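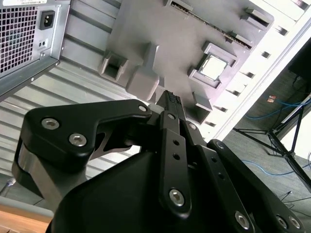

Gripper and case, bench cell, Bradusano teardown line

Bradusano working group, handling rules for automated PC teardown
Minutes, 18 September 2018
Chair: Paora Henare. Also present: Brultero (line), Jarkine (safety), Bilgin (parts resale).

1. Last minutes
Agreed, no changes. Fan removal action from February still open, moved to item 4.

2. Contact rules, draft 4
Long talk on where fingers may touch. Agreed: board edges and connector housings ok, bare pins never. Force limit during approach stays as drafted, Bilgin wanted it lower for resale boards. Left for now. Jarkine: limit has to be written on the cell door aswell, not just in the program. Agreed.

Tilted cases. Brultero says operators are propping towers at whatever angle suits. Rule to read "case clamped before arm is enabled, no hand holding." Paora to reword.

3. Cables and connectors
Ribbon cables: grip flat, close to the connector, pull straight. No twisting to free a stuck one, stop and call the operator.

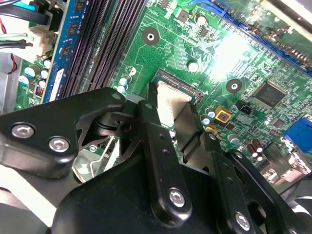 Same goes for the power leads, except the latch must be released first. Bilgin reports 11 boards sent back with bent pins out of around 4,000, wants a check after every unplug. Jarkine thinks every tray is enough. Settled on every unplug for resale boards, every tray for scrap. Memory modules: both clips open before any lift. Brultero to add to checklist.

4. Processors and fans
Retention lever fully open before fingers go near the processor. Lift by the edges, no sliding. Speed capped at 80 mm/s inside the case, everybody fine with that. Fan removal: no rule yet, Brultero still owes teh draft. 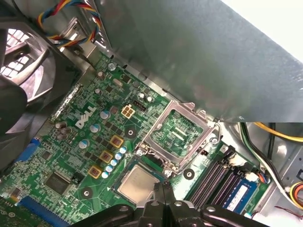

Q (Bilgin): Who signs off if a processor gets dropped back on the socket?
A (Paora): The shift operator logs it, and the board goes to manual inspection before anything else is done to it.

5. Emergency stop
Test at start of each shift, initials on sheet. Sheets kept at the cell. Jarkine to send new form.

6. AOB
Glove rule for operators, next time. Ran over, closed without setting a date, Paora will email.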